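Careers > Open calls > Participants wanted

Call for participants: does color-coding office bins change what people throw in them?

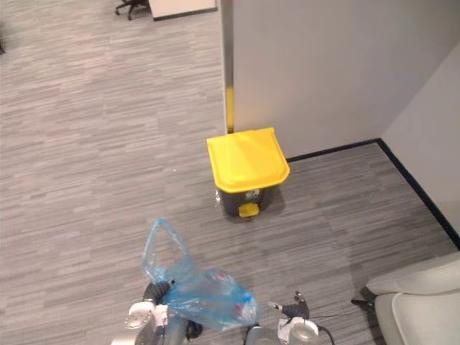 Every few years someone sells office managers a new way to get staff to recycle, and every few years the claim is the same: paint the lid, and people will sort. Tondgate has bought into it on all floors of the Hamada building, and we have been asked to find out if it does anything. I have my doubts. The suppliers' leaflets quote big improvements and seldom say who measured them, or for how long. A dark bin with a bright yellow lid and a yellow pedal to match is certainly easy to spot against a white partition, but being easy to spot and being used correctly are two separate matters, and the leaflets treat them as one. A small label under the lid may not help much either if people don't bend down to read it.

So we need people who work in ordinary offices and are willing to be honest about their trash.

What we are asking for

We want 340 adults who work at a desk at least part of the week. The study runs for 24 working days, starting in January. On each of those days you fill in a short diary on paper or on your phone. It asks what you threw away at work, which bin you used, and how sure you were that it was the right one. "No idea" is a perfectly good answer and we expect to see a lot of it.

There are also 2 interviews, one before the diary starts and one after. They are done by phone and can be booked for the early evening, up to 7:30 p.m.

You do not have to care about recycling. We would like more people who don't. Earlier studies I have read leaned heavily on volunteers who already rinse their yogurt cups, and then reported that office workers rinse their yogurt cups.

Who can't take part

People who work for Tondgate, for Jivent (who supply the bins) or for any cleaning contractor serving the Hamada building. Also anyone who shares a desk area with a person already signed up. We check this at the first interview.

Payment

Trekel pays a flat fee after the second interview. The amount is in the information sheet, which you get before you agree to anything. Miss up to three diary days and you still get the full fee. Miss more and it is reduced by the day. We don't run a prize draw. I've never seen one that improved the answers.

What happens to your answers

Your employer does not see them. Jivent does not see them before the report is out, and has no say in the wording. If the result is that lid color makes no difference, the report will say so, and Tondgate has agreed to that in writing. We sent the call to 3000 people on our panel and are opening it to everyone else now, as replies have been slow.

How to apply

Write to Fabrice Tessier at the Trekel study desk with "Bins" in the subject line. Give your first name, your kind of work and the town where your office is. Please don't attach a résumé. You should hear back within a week, and if the places are full we will tell you that too.

Contact | © Trekel | Back to top

We use cookies to remember your settings. Accept | Manage choices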